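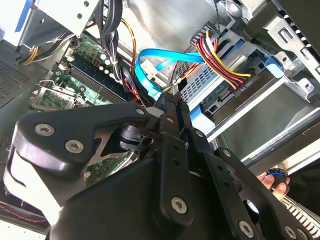
3. Who Votes, and What For

I came into this part of the study thinking I'd be writing about winners. I ended up writing mostly about ballots. The Calloway Plate is given every April to the best amateur athlete in the Jodville area, any sport, any gender, and it has a nice simple rule on paper: club secretaries vote, most points takes it. What I wanted to know was whether a rower or an archer has any real shot against a football player, and the paper rule doesn't tell you that.

So I went through the old ballots. The Plate's office had kept some 740 of them in folders (bless whoever started that), and I typed the lot into Plotell so I could sort by sport, by club and by the order of the names on each form. Each voter lists 3 athletes. First place is worth the most, as you'd expect, but the second and third spots matter a lot more than I'd guessed, and I'll come back to that.

First, the home-club thing. Yes, people vote for their own! I don't think anyone will fall off a chair over it. A swimming secretary puts a swimmer on top, a cycling secretary puts a cyclist on top, and the big sports have more secretaries, so they start ahead. If the top line were all that counted, the team sports would win nearly every time and I could have stopped there.

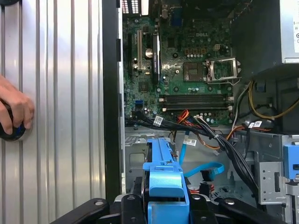
But the lower two lines are where it gets fun. Once voters have looked after their own, they seem to get generous, and they spread out toward athletes they've simply heard of. A runner who had one good afternoon on local radio can pick up second places from all over. Figure 1 plots this as first-line points against lower-line points for each nominee, and the small-sport winners all sit well up the lower-line side. I spent a long evening staring at that plot before I trusted it, and then I checked it again leaving out the clubs with the most voters. The shape held.

Figure 1. First-line and lower-line points per nominee, Calloway Plate. Open circles are nominees from clubs under 300 members.

I should be upfront about what I can't say. The ballots are unsigned, so I'm matching voters to sports through the club stamp, and a few stamps are too faint to read. I left those out of the home-club counts but kept them in the totals. I also have no idea how much the secretaries talk to each other before voting. My hunch is plenty.

For comparison I looked at the Nenness Medal, which covers the same kind of athlete but uses a panel and a shortlist. I expected the panel to be kinder to the small sports. It was a bit kinder at the shortlist stage and then went right back to the familiar names at the end. I sent a draft of this section to both awards and asked for comments.
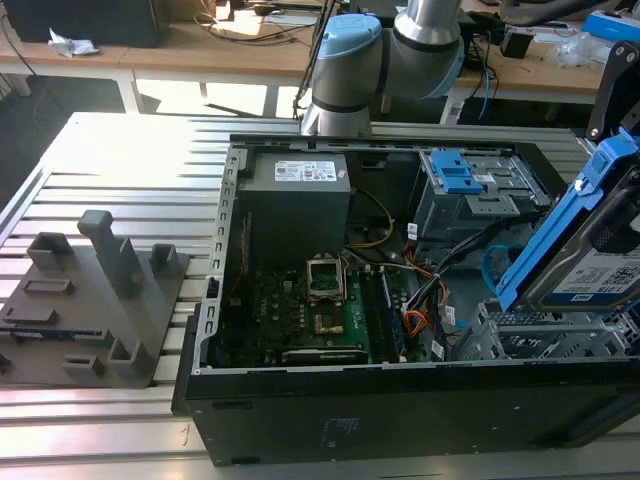 The Nenness office wrote back that the comparison was a little hard on them, as their panel sees written cases for every nominee and the Plate's voters see only a list of names. They'd like it noted, too, that their shortlist has no fixed length, so a small-sport athlete never has to push anybody off it. Both points are fair and I've added them to the table notes. I still think the last round is where the familiar names creep back in, and the next section goes through that round for the 2 years where the panel's scores were kept.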